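Pantry > Pastes & Simmer Sauces
4 min read

Ñahui Slow Pot Paste, Yellow Chilli and Cumin

I have been selling this paste from the shop in Wovemton for a good while now and I still get a bit overexcited when a new crate comes in, so bear with me. It's a thick, dark yellow cooking paste made by Octavio Mamani, and it does the job of the first half hour of a stew. The onions are already cooked right down, the garlic's in, the chilli has been soaked and blended, and the cumin has been toasted properly. You add whatever you're stewing, plus water, and go and do something else.

One jar makes a pot for four, with 900 ml of water and whatever meat, beans or veg you fancy. If you like it thicker (I do), start with a bit less water and top it up as you go. It's 83 calories a serving before you add anything to it, for those of you who ask me that at the till.

How hot is it? Warm, I'd say, and fruity with it. My mum eats it, and she picks the black pepper off her salami. There is a hotter one with a red label, but I'd start on the yellow unless you're the sort who puts chilli sauce on your eggs every morning. The heat settles down in the pot too, so don't panic if you lick the spoon straight from the jar and get a bit of a shock!

I've used it on chicken thighs more than anything. Brown them first, or don't – I've stopped bothering on weeknights and the pot tastes nearly as good. It's lovely with butternut squash and a tin of white beans, and very good with lamb neck if you can get it, though give that a long afternoon in a low oven. What I wouldn't do is put fish in from the start. Make the sauce, let it bubble until it's how you want it, then slide the fish in for the last few minutes.
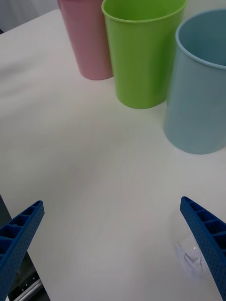
Oona Halonen: I made mine with red lentils and it caught on the bottom of the pan. I'd followed the water amount on the jar, so I don't know if it was the lentils or me. Tasted great from the top down, mind you. Would it be better in the oven?

Yes, oven every time for lentils, or else keep stirring and put in another mugful of water. Red lentils drink like mad and the paste has a fair bit of onion in it, and cooked onion loves to stick. I've passed this on to Octavio and he's going to squeeze a line about it onto the next labels. If you're stuck with the hob, use your heaviest pan and the smallest ring.

Pan choice matters a bit more than I used to think. I cook mine in the Florkis casserole (the wide one with the stubby handles, also on our shelves) and the base is thick enough that I can wander off without worrying. A thin stainless pan will do it, but you'll need to hang about. Slow cookers are fine as well: halve the water, as hardly any of it escapes, and give the sauce a quick boil at the end if it looks soupy.

Now, the lid. A lot of people find the top of their stew dries out in the oven even with a lid on, and the fix for that is a sheet of baking paper pressed right down on the surface of the food. Flat paper is a pain, it curls up and slides about. Scrunch it up tight first, into a ball like the crumpled white one on the table in the photo, then open it out again, and all those folds let it sit down snugly over the lumps and bumps. Run it under the tap before you scrunch and it behaves even better. Tuck it in at the sides, lid on, into the oven, done.

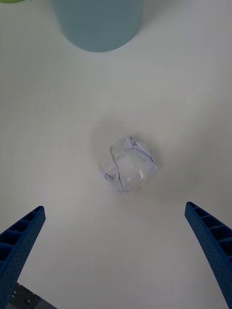
Storage is easy enough. Unopened jars live in the cupboard and there's a best before date on the lid. Once it's open, keep it in the fridge, where it'll last up to 36 days so long as you use a clean spoon and push the paste back down under its oil. If you only want half a jar, freeze the rest in an ice cube tray – a couple of cubes are brilliant in a pan of fried rice or stirred through mayonnaise for chips. The tray will be yellow for ever after, so don't use your best one.

What's in it: onion, yellow chilli, sunflower oil, garlic, cumin, coriander stalks, lime juice, salt. It's made without nuts or dairy, but the same kitchen makes a peanut sauce, so please don't buy it for anyone with a nut allergy. I've had to talk a couple of people out of it and I'd do the same again.

I get asked if it's the same as the yellow paste that used to come in the Protosen recipe boxes. It isn't, and they're not made by the same people. That one was sweeter, with more garlic and less chilli. If you were fond of it, stir a teaspoon of honey into the pot near the end and you'll be fairly close.

Delivery goes out from the shop in the afternoon, so get your order in before noon if you're in a hurry. Jars are glass and I wrap them myself, with far too much paper. If one does arrive broken, send me a quick email and I'll put another in the post. You can collect from the counter too, and if the kettle's on there's usually something made with it for you to try.

We normally run low in June, when Octavio shuts the kitchen for his holidays. The red label goes first, then this one. Put your email in the box if it's showing as sold out and I'll write when the next crate lands.

36 comments
83 shares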